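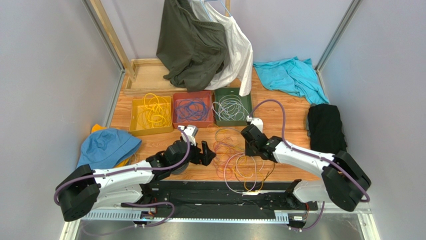
The two arms on their shared base, with the cable bins behind. Photo: Iolo Prothero

Catrin Mostyn built the pair in a shared workshop in Liltthorpe, starting in March. She calls the rig Zamura. Parts came to 2,125 dollars, most of it for the joints.

"I wanted both arms on one rail," she says. "If they're bolted down separately, the spacing drifts and you calibrate again every morning."

The current job is sorting cables by color into three bins: yellow, blue, and a third for white and gray. Mixed tangles are the hard part. "A single cable is easy. With a pile, the gripper closes on one and pulls up four."

She has logged 900 attempts so far. The first 200 were thrown out after she found a wrist offset entered with the wrong sign.

The purple cables run outside the arms, shoulder to wrist, with slack left in the loop. An earlier routing was tighter. "It pulled a connector at full reach. I added length and stopped there."

Clothing is next. Mostyn expects to slow the arms by roughly 20 percent for fabric and has not yet settled on a finger pad.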